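Print this page | E-mail this page
Reading time: 4 minutes

Clellside Shared Workshop - Student Projects

Teaching an Arm to Tidy a Kitchen It Will Never Cook In

Ifeoma Anozie
Apr 3, 2026

1. What I set out to do

The plan I handed in last January was one sentence long: "Build a small robot arm and get it to pick up a block and put it somewhere else on purpose." My adviser, Fionnuala Gallagher, underlined "on purpose" twice. I thought that was harsh. By the end of the project I had underlined it a third time myself.

The arm is built from a Kuden kit, bought used, plus brackets I printed on the workshop machine and a gripper with two fingers. My budget was 400 dollars and I spent 85 of it replacing things I had wired backward. The report for class wants that listed under "materials," so it is.

2. Why a play kitchen

My first test area was a sheet of white cardboard, and the arm was pretty good on cardboard. Then I moved it to the actual workbench, where there were objects with height, and it knocked over a jar of screws on the first run.

A toy kitchen seemed like the right size of problem. It has a counter the arm can reach, a faucet to hit, a sink to drop things into, and wall parts that hang out over the work area just where an elbow wants to go. I also left the pot on the stove and the carrot next to it. Fionnuala asked if those were part of the experiment. I said they were obstacles, and they became obstacles.

3. Building and setup

The base is clamped to a steel plate off to the right of the kitchen. I tried the left side first, but from there the arm had to come in over the stove and the pot every single time, and the pot is loud when it lands. Coming from the right, it passes in front of the microwave instead and only has the faucet to worry about.

The program is called Stasiv, after nothing, I just liked how it looked in the file list. It works from a table of saved positions. I move the arm by hand to a spot, press a key, and the spot gets a line in the table. A run is a list of those lines played in order, with the gripper told to open or close in between.

Each pickup has a "hover" position and a "grab" position. At the hover the fingers are wide open over the block, pointing down, and the program waits for me to press Enter. I added the wait after the first week. It's the last moment when changing your mind is free.

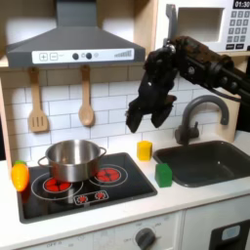
4. Results

I logged 2394 runs, counting the bad ones, which my spreadsheet was very willing to do. The yellow block was the easier target. The green one sits closer to the sink, and if the grip is a little off, the arm pushes it over the edge and then goes through the rest of the routine holding air, with total confidence.

Most failures came from two causes. Either the base had shifted on its plate and every saved position was wrong by the same small amount, or I had moved a block between runs and forgotten. The arm can't see, so it goes where the block used to be. I labeled the second kind "operator error" in the log until Fionnuala asked who the operator was.

The cable along the arm also gave me trouble. With too little slack it tugged at the wrist joint on long reaches. With too much it caught on the faucet. There is a length in the middle that works and I have marked it with tape.

5. What I would change

Stops on the base plate, so it can't creep. A soft pad in the sink. A camera, once I can afford one, so that the arm has some opinion about where the blocks are. I would also write down the gripper settings somewhere other than the back of a bus ticket to Wurnirdale, which went through the wash with 2 weeks of numbers on it.

The position table and bracket files are in the workshop's shared folder under my name. The carrot has been knocked over more times than I logged, and I'd like it noted that it was never a target.

Contact the workshop | © Clellside Shared Workshop | Back to top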